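Filed under: Setup & Maintenance > Grippers

Section 4: Looking after the gripper fingers on the Skandau cell
Ewan Cairns, updated 4/9/24
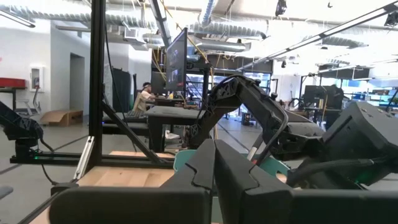

Fig. 4. The two fingers from the wrist camera, with the gap between them and the second arm beyond.

I do this check every 100 cycles, and it goes quickly once you've got the hang of it (my first one took all morning!). You'll need a hex key, a clean cloth and the little tube of threadlocker from the Cidard kit.

1. Park both arms and hit the stop button. I like to wait for the joints to settle before I put my hands anywhere near them.

2. Bring up the wrist view and look at the gap. It should run straight up and down. If it leans, skip to step 5.

3. Wipe both fingers, and get right into the notches near the top – that's where grit likes to hide on mine.

4. Follow the thick black cable from the housing toward the fingers. It should hang in an easy curve. If it's tight, undo the clip, give it some slack and clip it again.

5. For a leaning finger, back off its mounting screws half a turn, square it up by hand and snug them down again, a bit at a time on each side.

6. Release the stop, then open and close the gripper 16 times at slow speed. Listen for clicking!

NOTE: Error 416 after step 6 means the controller has lost its closed position. Run the homing routine again and it should clear.

CAUTION: Keep the second arm parked until you've finished. The two can reach each other, and I have the scratches on my old fingers to prove it.

Swap the fingers as a pair at 900 cycles. Spares are in the Bakhtiari drawer, left and right bagged separately.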